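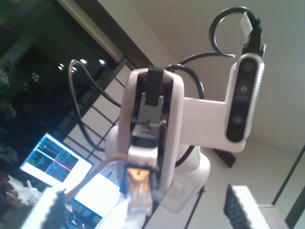

## About Pundel

Pundel builds and services wrist-camera kits for robot arms. We started as a repair bench for used arms and moved into kits when most of the faults we saw came down to cabling and brackets.

The current product, Perano, has 3 parts: a bracket, a depth camera and a cable set. It ships in 2 bracket lengths. Calibration runs on our own software, Gronik, from a terminal; there is no graphical version.

Every kit is fitted to an arm and run for 8 hours before it leaves the shop. The log is filed under the kit's serial number and sent with the invoice. Kit 1461 shipped in February.

On-site fitting is handled by our service partner, Domański. Arms bought elsewhere are accepted.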